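カウンター天板(キッチン)

出典:台所道具百科 Kulum
分類:台所/造作/小型家電の置き場所

カウンター天板(カウンターてんばん)は、台所の下台の上にのせる水平の板のことです。調理台、ワークトップ、単に「カウンター」とも呼びます。切る、こねる、盛る、置く、そしてつい置きっぱなしにする、という台所仕事のほとんどを引き受けている場所で、私はこの百科の中でもこの項目を書くのをいちばん楽しみにしていました(項目の順番が回ってくるまで長かった!)。

ここでは天板そのものの素材のほか、壁との境目、上に置かれるトースターやまな板のことまで一緒に扱います。別々の項目に分ける案もあったんですが、実際に台所に立つと天板と道具はひと続きなので、まとめてしまいました。流し台とコンロは別項目を見てください。

目次
1 呼び名
2 素材
3 壁際の処理とタイル
4 天板の上に住むもの
5 配置の考え方
6 手入れ
7 我が家の場合
8 関連項目

1 呼び名

日本語の「カウンター」は少しややこしい言葉です。お店のカウンター席を思い浮かべる人もいれば、居間との間にある背の高い配膳台のことだと思う人もいます。不動産の広告では後者の意味で使われることが多いように思います。工務店の人と話すときは「天板」か「ワークトップ」と言ったほうが早く通じました。私は一度「カウンターを白くしたい」とだけ伝えて、配膳台の見積もりをもらったことがあります。

英語圏ではカウンタートップ、あるいはベンチトップと呼ばれます。編集仲間のキリアン・オダーリ(Cillian Ó Dálaigh)からは、自分の育った家ではワークトップとしか言わなかった、という便りをもらいました。

2 素材

大理石
白地に灰色の筋が走る柄は、やっぱり憧れの的です。ひんやりしているのでパイやクッキーの生地をのばすのに向いています。ただ酸に弱く、レモン汁や酢をこぼしたまま放っておくと艶が抜けて跡になります。磨き直しはできますが、素人がやると周りとの差が目立ってしまうので、広い面は業者に頼むのが無難でしょう。

大理石調の人工素材
石の柄を再現したもので、樹脂系、石英系、焼き物系といろいろあります。写真や少し離れたところから見ただけでは、本物かどうか私には見分けられません。叩いた音や縁の断面を見ると分かる、と言う人もいますが、これも製品によります。熱への強さは種類ごとにまるで違うので、鍋をじかに置いてよいかどうかは必ず説明書で確かめてください。

ステンレス
業務用の厨房でおなじみですね。水にも熱にも強くて、傷は増えていくうちに全体がなじんできます。食器を置いたときの音が大きいのが玉にきず。夜中に洗い物をする家では、布巾を一枚敷くだけでもずいぶん違います。

ぬくもりがあって、包丁仕事の合間に手を置いたときの感触は一番好きです。水がたまる流しの周りから黒ずみやすく、定期的に油を塗る必要があります。塗ったあとの一晩は何も置けません。うちでこれをやると翌朝のコーヒーの支度が床の上になるので、木の天板は諦めました。

タイル張り
昔の台所でよく見かけました。熱に強く見た目もかわいらしいのですが、目地に粉や油が入り込みます。今は天板よりも壁に使われることのほうが多い素材です。

3 壁際の処理とタイル

天板の奥、壁にあたる部分に張る仕上げをバックスプラッシュといいます。水はねや油はねから壁を守るのが本来の役目ですが、正直に白状すると、私は色を楽しむための場所だと思っています。天板は白、壁は色もの、という組み合わせは飽きがきません。

小さな正方形を敷き詰めるモザイクタイルは、一色でそろえるか、近い色を混ぜるかで印象がまったく変わります。緑系なら、くすんだセージ、明るいミント、茶色がかったオリーブあたりを混ぜると、油がはねてもすぐには目立ちません(掃除をさぼる理由にしてはいけないのですが)。目地の色も大事で、白い目地はタイルの粒がくっきり見え、濃い目地は全体が落ち着きます。濃いほうが汚れは気になりにくいです。

うちのタイルはドレレック(Dreleck)という小さな工房のもので、注文のときの品番が664でした。届いてから一部が足りず、追加で頼んだ分の色味がわずかに違っていて、最初はがっかりしたんです。ところが混ぜて張ってみたらどこが追加分か分からなくなりました。混色のモザイクはこういうときに心が広い。

天板とタイルの境目は、たいていシリコン系の材で埋めます。パンくずが集まるのは必ずここです。目地ブラシの幅が合わない場合は、使い古した歯ブラシの毛先を斜めに切ると届きます。

4 天板の上に住むもの

トースターとオーブントースター
食パンを縦に差し込むのがポップアップ式のトースター、扉を開けて網にのせるのがオーブントースターです。両方持っているのはぜいたくだと言われがちですが、朝は差し込むだけの二枚焼き、グラタンや焼き直しはオーブン、と使い分けると、どちらも出番があります。問題は場所です。オーブントースターは奥行きがあり、側面や背面に放熱用の隙間を求める機種が多いので、壁にぴったり寄せるわけにはいきません。側面に通気のための細い切れ込みが並んでいるものは、そこをふさがないこと。

ポップアップ式は底にくずがたまります。受け皿が引き出せるものなら、週に一度も捨てれば十分。逆さにして振る人がいますが、電熱線を傷めることがあるので私はやりません。

布類
平らな面があると、人はそこに物をのせます。オーブントースターの上は高さがちょうどよく、たたんだタオルやふきんの定位置になっている家をよく見ます。使うときには必ず下ろす、という決まりだけは守ってください。タオルは乾いていればよく燃えます。

まな板
竹のまな板は軽くて乾きが早く、出しっぱなしにしても絵になるので、天板の常連です。縞の木目がきれいで、私はパンやチーズの盛り台としても使っています。刃当たりは木よりやや硬め。置き方は、壁と平行にきっちり置く派と、手の動きに合わせて斜めに置く派に分かれます。私は斜め派です。右利きで少し体を開いて立つと、斜めのほうが肘が楽なんですよ。

小鉢
空の小鉢をひとつまな板の上に出しておくと、切ったそばからねぎやにんにくを入れられます。皮や種を入れるくず入れにもなります。料理番組の真似で始めた習慣ですが、これがあると天板が散らかりません。

引き出し付きの小箱
天板の奥に置く木や竹の小引き出しは、輪ゴム、ピーラー、茶さじといった細かいものの避難先になります。上が平らなら瓶ものせられて便利です。選ぶときは、金属のレールが付いているものをすすめます。木と木がこすれるだけの造りだと、湿気の多い季節に渋くなり、力を入れて引いた拍子に箱ごと手前に来ます。奥まで引き出したときの手前の空きも、買う前に測っておきましょう。

鍋の居場所は本来コンロか棚ですが、煮物を冷ます間、天板に出てくることがあります。ふたのつまみと取っ手の向きをそろえておくと、通りがかりに袖を引っかけません。
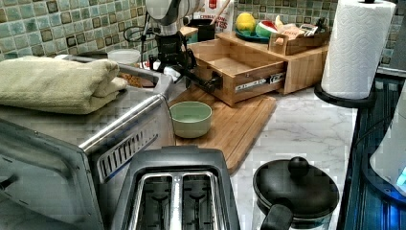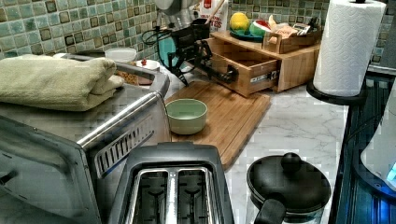 ジェリコ・トレンティーノからは、まな板を置きっぱなしにするなら下の面も乾かすべきだ、という指摘が届いています。竹は表が乾いていても、天板に触れている側に湿気が残りやすく、自分は毎晩ふいてから壁に立てかけて寝るそうです。小鉢についても、まな板の左寄りに置くと右手の包丁の邪魔にならない、左利きなら逆にするといい、と書き添えてくれました。利き手のことは私の原稿からすっぽり抜けていたので、ありがたく載せておきます。

これに対してビムラ・ニシャドは、立てかけるより洗いかごの縁に渡すほうが倒れなくて好きだとのこと。私はどちらも試しましたが、うちは立てかけると必ず夜中に倒れて飛び起きるので、今はビムラ方式です。

5 配置の考え方

天板の使い方には、大きく言って「手前を空ける」流儀と「端に寄せる」流儀があります。

手前を空ける流儀では、家電も瓶も奥のタイル際に並べ、手前を帯のように空けておきます。横に長い台所に向いています。ただ、奥行きのあるオーブントースターが一台入るだけで帯が途切れてしまうので、家電の少ない家向きかもしれません。

端に寄せる流儀では、片側の端に家電をかたまりで置き、残りを作業場にします。コードもまとまるし、焼けたパンをすぐ隣のまな板に移せるので、朝が楽です。私はこちらを推しています。かたまりの中では背の高いものを隅に、よく触るものを人の側に。二枚焼きのトースターは真上からパンを入れるので、吊り戸棚の真下は避けたいところです。立ちのぼる熱が棚の底に当たり続けると、塗装が浮くことがあります。

流しの隣は濡れる場所なので、電気ものは置かないほうが安心です。そこにはペーパータオルやふきんを。手を洗ってすぐ届くところに紙があると、冷蔵庫の取っ手がべたつきません。小さなことですが、わが家ではこれで家族の小言がひとつ減りました。

シリアルやグラノーラの置き場もよく質問されます。器に出したものを温かい家電のそばに置くと、油分のにおいが変わりやすいので、ふた付きの入れ物に戻して涼しいほうへ移しましょう。ふたの閉まる小さな白い容器は中身が見えないのが難点ですが、底に名前を書いておけば済みます(ふたに書くと、洗ったときに入れ替わるんです)。

6 手入れ

毎日のふき掃除は、水で絞った布で十分です。順番は奥から手前、そして最後に縁の下。縁の下側は忘れがちで、指でなぞるとぎょっとすることがあります。

石や石調の天板に輪じみができたら、まず中性洗剤を薄めて試します。粉の研磨剤は艶のある面を曇らせるので避けてください。本物の大理石には酢もクエン酸も禁物です。タイルの油は、ぬるま湯でふやかした紙をしばらく貼り付けておくと、こすらなくても浮いてきます。

家電の下も月に一度は動かして掃除を。うちのオーブントースターの下からは、前に動かしたときに乾いたスパゲッティと、なくしたと思っていた計量スプーンが出てきました。ステンレスの外側は磨き目に沿ってふくと筋が残りません。円を描くようにふくと、朝の光で全部ばれます。

竹のまな板は、熱湯をかけたあと立てて乾かし、表面がかさついてきたら食用の油を薄くのばします。食洗機は反りや割れのもとになるので、対応と書かれたもの以外はやめておきましょう。

7 我が家の場合

参考までに、わが家の天板は家の引っ越しに合わせて入れたもので、もとはトレヴステッド(Tolevstead)という古い集合住宅の改修で余った板でした。長さが足りず、隅で継いであります。継ぎ目は今も指で分かります。工事をしてくれたのはギスラー(Gisler)で、12月の忙しい時期に無理を言って、夕方の五時に搬入してもらいました。寒かった!

暮らし始めてすぐは、天板には何も置かないと決めていたんです。雑誌のような台所にしたくて、トースターも毎朝棚から出していました。続いたのは19日。二十日目の朝にトースターが出たままになり、その隣にまな板が来て、小引き出しが増えて、今に至ります。出ているものが毎日使うものばかりなら、それでいいのだと思うようになりました。

後悔しているのはコンセントの位置です。タイルの真ん中に来てしまい、緑の面がそこで途切れています。これから工事をする方は、タイルを張る前に、置く予定の家電を紙で作って並べてみてください。箱をたたんだ段ボールでかまいません。ジェナリン・エスピリトゥがこの方法で位置を決めて、コードが一本も見えない台所を作りました。うらやましい。

8 関連項目

オーブントースター
ポップアップトースター
モザイクタイル
まな板(竹)
ふきんとタオルの定位置
小引き出し

編集メモ
素材の節の「石英系」は、もう少し詳しく書ける方を探しています。目地の防汚剤については別項目を準備中です。木の天板の油の塗り方はジョマル・タグレが下書きを持っているので、届きしだい2節に足します。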